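Subject: Re: [playthings-list] Toy food with a real pan, or toy pan as well?
Date: March 18, 2025 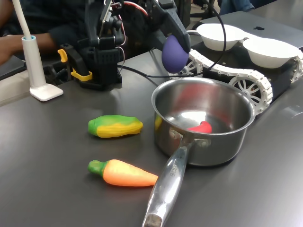 I meant to answer this sooner, but I wanted to go through our own kitchen box first and see what was still fit to use. Replies are set in below the bits I have kept from the original message. I have trimmed the rest.

> We are putting together a new play kitchen set for the spring loan period
> and have a small amount to spend. The toy food we have is in fair shape.
> The pans are not. Two of the plastic ones have split at the handle. Has
> anyone gone over to real saucepans, and if so did you regret it?

We went over to real saucepans and have kept to them. Steel ones, the smaller sizes. The plastic sets we bought before that all went in the same place, where the handle meets the side, and there is no mending that. A proper handle is riveted on through a bracket and will put up with being leant on, dropped and used as a hammer.

The things against them are weight and noise. A saucepan with a long handle is heavier than a small child expects, and the handle sticks out well past the edge of a low table if it is left pointing that way. We ask families to turn it inwards, as you would on a cooker. The noise you get used to, or you put a tea towel underneath.

Buy second-hand if you can. A pan that is too scratched for somebody's hob is perfectly good for this. Check the rivets by holding the pan in one hand and trying to twist the handle with the other. If there is any play in it, leave it in the shop. Check the rim with a fingertip as well, all the way round, for nicks.

> What about lids? Ours have all gone missing.

We stopped sending lids out. They were the part that came back late or didn't come back, and glass ones are out of the question anyway. If a child wants a lid, a plate does the job.

> Is it worth keeping the mixed vegetables together as one set, or would
> you split them up? There is a corn cob, a carrot, a pepper and an
> aubergine that are soft, and then a lot of hard plastic pieces that
> don't match.

Keep the soft ones together. Corn, carrot, pepper and aubergine is a good group for a pan, as the colours are all different (yellow, orange, red and purple) and so are the shapes, and a child who is only just talking can ask for each one without confusion. The curved sort of pepper is a favourite with ours. They call it a chilli, or a banana, depending on age.

Before you send them out, try every piece in the pan you mean to pair them with. A small pepper will lie on the bottom of almost anything. A corn cob may not lie flat in a small saucepan, and then you get it propped against the side and the child trying to push it down. It doesn't matter much, but some children are bothered by it and it is easily put right with a wider pan.

I would not mix the hard pieces in. They chip the soft ones, or at any rate ours had dents that I put down to that. Bag them separately and give them their own number. Our hard set is number 822 in the catalogue and goes out mostly to people who want it for a shop game, where nothing has to be cooked.

> How do you clean the soft ones? The label has come off and I can't
> remember what they are made of.

If you don't know what they are, treat them gently. Warm water, a drop of washing-up liquid, a soft cloth, rinse, and then leave them on a rack overnight. Don't soak them. If there is foam inside, and there is a split in the skin anywhere, water gets in and takes days to come out, and by then the thing smells. Squeeze each one next to your ear when you have finished. If it squelches, it isn't ready for the bag.

The leafy ends on carrots are where the dirt sits. I use an old toothbrush. The same goes for the green husk on the corn, where it meets the kernels.

We check for splits and bite marks at every return. Anything with a piece missing goes straight in the bin, even if it is the only one we have.

> Last thing, do you bother with bowls?

Yes, two small plain ones to a set. White is best because the food shows up against it. With a pan and two bowls you have cooking and serving out, and two children can each have something to do. With a pan and no bowls they mostly fight over the pan.

For bags, we use the drawstring ones from Breltard, the medium size. They take a saucepan if you put it in handle first. The mesh ones from Utia are nicer to look at, but the handle goes through the mesh sooner or later. Write the contents on a card and tie it to the string. We list 5 things on ours at most, and if the set is bigger than that it gets a second bag.

We are sorting our own kitchen sets in April and will have spare soft vegetables, mostly carrots, and one saucepan. If you are anywhere near the Grabowska Road hall you are welcome to collect them. I can post the vegetables but not the pan.

If anyone else on the list has found a soft onion that doesn't split along the seam, I would like to know where it came from.

Jututico Toy Loan
Kitchen and home corner sets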